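Against the Thirty-Night Trial

Every mattress shop in Wimham now promises 30 nights at home, money back if you hate it. I don't buy it. Nele Vanhove, who writes the Randen consumer column, calls it the fairest deal in retail. Fair to whom? A tired person will get used to almost anything in 30 nights, and the shops know it.

Then there's the return. You need the box, the receipt and two strong friends.

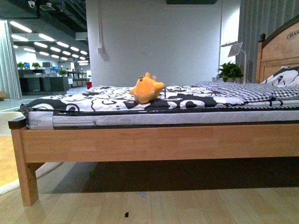
My mother lay down in the store for 10 minutes, paid, and slept on the thing until it sagged. I doubt she'd have chosen better with a month and a form to fill in. Cut the price and keep the trial, I say. I'd like to see which one customers miss.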